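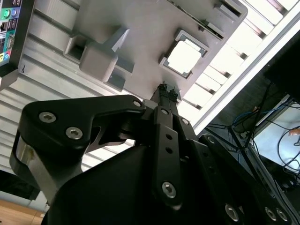 Vol. 7, No. 2, p. 73

**4.2 Small-part insertion: the chore that looks like nothing**

Of all the shop-floor jobs in the Bolarton task list, seating a flat part in a square pocket gets the least respect. A person learns it in a minute and is bored by it in five. We put it on the list for that reason. Folding shirts and loading dishwashers draw the crowds, and a machine that folds one shirt in a friendly video can live on the credit for years. Placing a part is harder to flatter. Either it lies flat or it doesn't.

The molded gray fixture has recesses for more than one kind of part, and this section deals only with the square pocket. We scored a placement as good when the part rested flat on the first release, with no nudge afterward. Nudging is what people do all day long without noticing, and we had to write the rule down twice before our own raters stopped forgiving it.

The Skineck controller made 1302 attempts over the course of the study. Most of its bad ones fell into a dull pattern. The arm arrived over the right place, the fingers opened, and one corner of the part stayed up on the rim. Misses by a wide margin were rare, which was good for the hardware and bad for the highlight reel. The Mockus planner, given the same starting poses, was slower and landed more parts flat, mainly by waiting longer before it let go. We had spent most of May tuning its path smoothing, and the waiting was a default setting.

Finger pads deserve a paragraph of their own, and papers seldom give them one. Bare metal tips slip on a smooth lid. Softer coverings hold better and then wear, and a worn pad changes where the part sits in the grip. We replaced pads when the grip test failed. A human worker would have complained sooner.
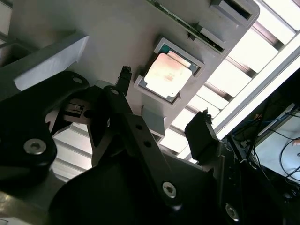 Carorgate, 22/06/2020

**Figure 3.** Gripper at the fixture with a processor in the square bracket. A strip of green circuit board is held between guides along the fixture's upper edge.

The processor in Figure 3 is the least forgiving of our parts. Its metal lid is easy to hold and its notched corner gives the vision system something to argue about. Turned the wrong way, it still looks perfectly content in its bracket, so orientation was scored apart from flatness (Section 4.3).

Can a machine do this chore yet? On a fixture that stays put, with fresh pads and around 73 seconds to spare, we would say yes. Move the fixture a little between trials and the answer gets shorter. The operators at Carorgate, asked whether they would hand over the job, said they would be glad to, provided they didn't have to stand next to it.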